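Bins, lids, and the drawer of shame

Quick one tonight, dinner's in the oven and I've got maybe 12 minutes.

So I finally did the plastic. All of it. Every tub, every lid, the weird ones from the back of the cupboard that came free with somthing. Pulled the lot onto the floor and matched lids to bottoms. Six lids with no bottom. Six! Gone now.

The big clear ones I'm keeping. Good for flour, rice, the craft stuff, whatever. Light wood table, clear plastic, and you can see right through to the grain. 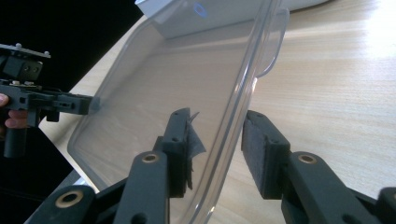
Anyway the trick with clear is you don't label it. I used to label everything, then I'd put lentils in the box that said oats and spend a week annoyed. See-through, done. Wash them by hand though. Our old Nidetard set went cloudy after one summer in the dishwasher and never came back.

Then trays. I'm fussier about trays. Wanted small compartments for tea bags, batteries, picture hooks, all the little junk that ends up in a mug. Grid with a lid is the way to go, little raised walls so nothing slides into its neighbor. Mine from Pirkitz was 5 bucks in the clearance bin and it's outlived two fancy ones.
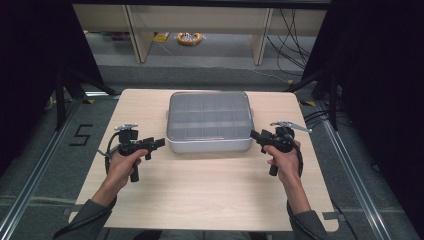

What went where

Tray: top shelf, at eye level. Batteries at one end, hooks at the other, tea in the middle.

Big clear container: bottom shelf, on its own. Don't stack on top of it, the corner takes the weight and you get that white stress line. Ask me how I know. Check the rim with your thumb before you put food in, a rough spot means a crack is coming.

Still to do: the drawer under the oven. Not looking at it until June.

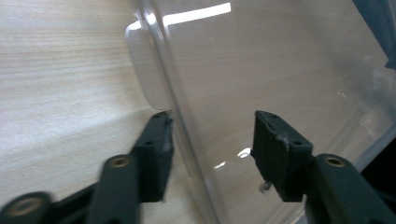
Lumanlan wrote in the comments that clear tubs are fine until you have kids, then you want solid ones up high so no one can see where the raisins live. Fair point. Might move the raisins.

Oven's beeping, more tomorow.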